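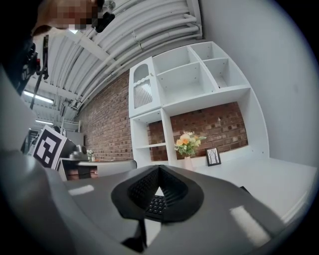

Grip pad with raised nubs, seen through the opening in its black mount.

Household Insurance: Principles and Practice
Handout 4: Average, Underinsurance and the Sum Insured

Purpose of this handout
These notes accompany the fourth lecture and should be read before the seminar. Students are expected to be able to define the sum insured, apply the average clause to a simple claim, and distinguish between indemnity and replacement-as-new cover. Liability to third parties is dealt with in Handout 6.

4.1 The sum insured
The sum insured is the most an insurer will pay under a given section of the policy. For buildings, it should represent the full cost of rebuilding the property, including site clearance and professional fees. It should not be confused with market value, which includes the land and reflects local demand. A terraced house in a popular street may sell for far more than it would cost to rebuild, while a listed cottage may cost far more to rebuild than any buyer would pay for it.

For contents, the basis depends on the policy. Under replacement-as-new cover, the policyholder must insure for the cost of buying every item again at current prices. Under indemnity cover, a deduction is made for age and wear.

4.2 The average clause
Where the sum insured is lower than the value at risk, the policyholder is underinsured. Many policies allow the insurer to reduce a claim in the same proportion. The usual formula is:

Payment = loss x (sum insured / value at risk)

The reduction applies to partial losses as well as total ones. Students often assume that a small claim, well within the sum insured, will be met in full. Where average applies, it will not.

4.3 Worked case: the Pamgate claim
A policyholder in Pamgate insured the contents of her home with Zesirier Mutual. An escape of water damaged flooring and furniture to the value of £2,000. The loss adjuster found that the sum insured was 20 per cent below the value at risk, so that the cover stood at four fifths of the proper figure. The insurer paid four fifths of the loss, or £1,600, before deduction of the excess.

Note the order of calculation. Average is applied first in this wording and the excess is taken afterwards. Other wordings reverse the order, and the result will differ. Always read the claims conditions before attempting a figure.

4.4 Index linking
Insurers commonly adjust sums insured each year in line with a published index. Index linking protects against rising costs only if the original figure was correct. It takes no account of extensions, new kitchens or inherited valuables, all of which must be notified separately.

Seminar preparation
Read clause 13 of the Holeo Home specimen wording and compare it with the corresponding clause in the Kubo policy. Prepare a short written note, of no more than 574 words, on which wording is more favourable to a policyholder who has undervalued contents in good faith. Notes are to be submitted through the course office before the seminar. Late work will be marked in July with the resubmissions.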